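Last updated: 20/12/2018

Wenard Skiver ball return, long review

Quick version first. Good return net, bad manual, wheels so-so. Buy it if you shoot alone a lot. Skip it if you've got a little brother who'll rebound for free.

Setup took me 55 minutes. Box says 18. Maybe with two people and the right wrench, which isnt in the box by the way. Clips onto the rim, chute swings left or right, locks with a pin.

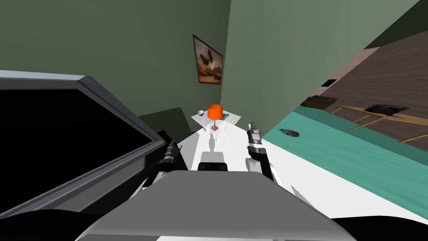
Pin is the best part. Solid click, no wobble. Makes come back fast, right to the elbow if you set it there. Misses, depends. Short ones get caught, anything long off the back rim and you're still chasing it down the driveway. 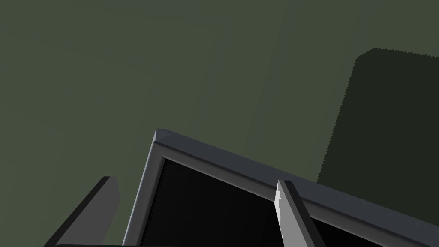

Dark green surface, with a darker area at right.

Netting is fine. Roughly 2000 shots on it before the first loose knot, tied it back myself, held since. My old Mofokeng net had holes way sooner. Louder than the Mofokeng though. Neighbors noticed.
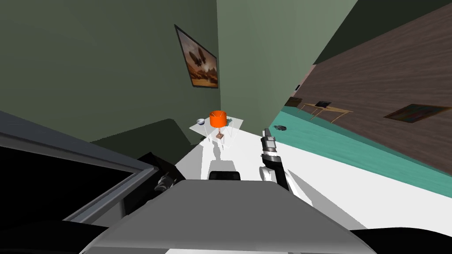
STISTARI, July - Took it to the summer league gym for a weekend. Fit 4 different rims, no trouble. Carrying it in was trouble. Folds flat but there's no strap, and one wheel sticks on tile. Demyd Kravets used it for free throws and wanted to keep it. Our center hated it, kept hitting his hand on the chute when he went up for layups. So, jump shots only realy.
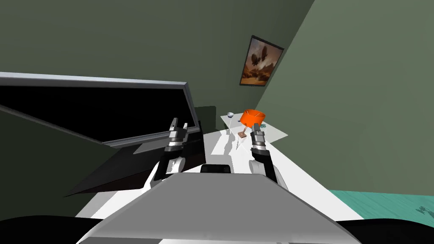

By Parveen Jadoon

Update after the fall season. Still using it most mornings. Some rust on the clips, left it out in the rain, my fault. Wenard sent new clips free, slow but free. Chute still straight. Wheel still sticks. Would buy again on sale, not at full price.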